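Chapter 4
Making Them Wait: Pacing in Fiction

I wrote my first novel in 33 days, and it read that way. Everything happened at once. My heroine stepped off the train at Lakham and by page two she'd found the will, the key and the secret brother.
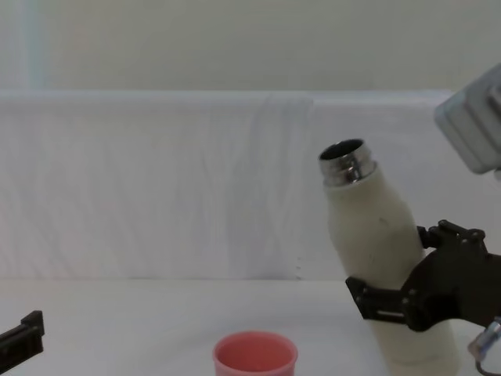 4.1 Slow Is a Choice

Pacing is how fast a reader feels time pass — and you set it, line by line. Short sentences run. Long ones, with a few clauses strung along behind them, let people look out the window for a while.
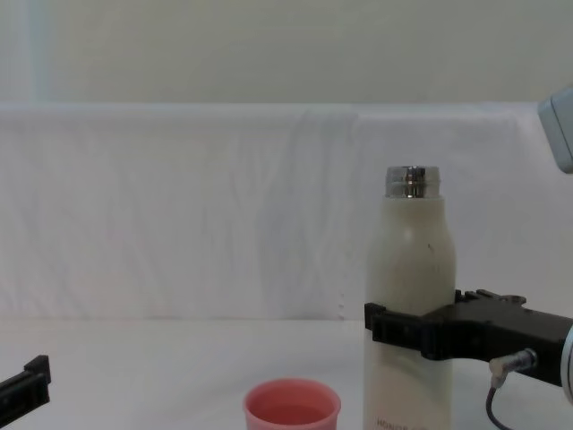

My second book, Drurnow, gave the walk to the lighthouse 1090 words. I loved every one of them! My writing group at Prirside was less sure, and one reader there told me that
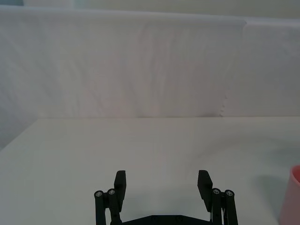

she'd skipped straight to the door, and would have gone on skipping if it hadn't opened soon. Fair enough. I cut the walk to 40 words and kept the gulls.

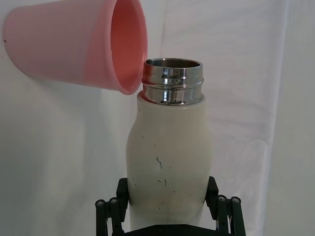 So before we get to scene breaks, dig out something you've drafted and mark every spot where the clock jumps. A pencil is fine. We'll use those marks in Exercise 4.2.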